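Wisetti Growers' Forum
Greenhouse and Polytunnel > Cucumbers, melons and squash

Thread: Cucumbers going bitter at the stalk end, is it me or the variety?

plumpatch
Posted September 16, 2025
Hello all, I've been lurking since the spring and have finally plucked up the courage to post. I've grown cucumbers in the same little greenhouse for years, always from a packet of whatever the garden centre had, and never had a bitter one. This year I treated myself to Landeg, after so many of you were kind about it on the seed swap thread, and the first lot in July were lovely, really sweet and crisp. Then from the middle of August onwards nearly every one has had that nasty soapy taste for the top third or so, and my other half has gone right off them.

I water every evening with a can, they're in 20 litre pots, and I feed once a week with tomato food. The greenhouse does get very warm (I've seen it over 40 in there with the door open, bless it). Is it the variety, or have I done something daft?

tunnelvisions
Welcome, plumpatch, and don't be hard on yourself! I'd put my money on the watering. One can in the evening sounds generous, but a big plant in a pot in August will have drunk the lot by the next lunchtime and then sits there sulking all afternoon. They go bitter when they're stressed, and the stalk end always gets it worst. I went over to twice a day three summers ago, morning and teatime, and haven't had a bitter one from the pots since.

oldrhubarb
I'm going to disagree a little, with great affection for tunnelvisions. I water once a day, same as you, and mine are fine, but I don't grow Landeg any more, and the reason is exactly what you describe. It's a good early cropper and then it turns. Try Pluren next year. It's an all-female sort so you needn't go round pinching off the male flowers, and it puts up with heat far better. Did you take the male flowers off, by the way? If a bee got in and they were pollinated, you'd get bitter fruit whatever you did with the can.

plumpatch
Oh dear. I did take them off in June and July, very faithfully, and then we had family staying and I'm afraid I rather let it slide. So that could be it as well!

What should they look like if they have been pollinated? And how big do you all let yours get? I've been leaving mine as long as I dare because it feels such a waste to pick them small.

tunnelvisions
A pollinated one tends to swell at the bottom end like a little club, and you'll find proper hard seeds when you cut it. A good one keeps the same thickness more or less all the way along. A bit of a bend is nothing to worry about, mine lean all over the place and they slice just as well.

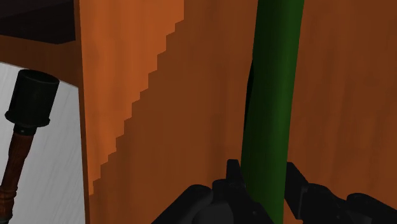 Tall, deep green and a gentle curve to it.

As for size, I pick Landeg when they're as long as my hand and wrist together. The more you pick, the more you get, so it really isn't a waste.

beanstalker_919
Joining in from the cold end of the country, where 40 in the greenhouse is the stuff of dreams. I'd go with shade before anything else. I put a bit of old net curtain across the south side from June and it made more difference than any amount of watering. Damping down the floor at midday helps too, if you're at home to do it.

I had Pluren two years running and found it a bit watery, oldrhubarb, sorry! Nice plants, but I wouldn't cross the road for the flavour. Zuda is the one I'd save if the greenhouse were on fire. Short and stubby and a bit prickly, but you get so many of them.

oldrhubarb
Watery! I shall be having words with my seed tin. I do find it needs eating the day it's picked, mind you, so perhaps you were keeping yours in the fridge. Zuda I've only ever pickled, and very good it was.

plumpatch
You are a lovely lot, thank you. I cut one open just now and there were hard seeds in it, so I think oldrhubarb may have it, although I've also watered this morning as well as last night to be on the safe side. I'll put the net curtain on the list for next June.

One last thing, is there any use for the bitter ones? I've got a whole drawer full.

beanstalker_919
Peel them thickly, cut off the top third and taste a bit before you go any further. If it's still strongly bitter, it's compost, I'm afraid. If it's sweet by then, grate it into yoghurt with plenty of mint and garlic.

tunnelvisions
And peel from the flower end towards the stalk! My gran swore by it.

oldrhubarb
Mine said the opposite.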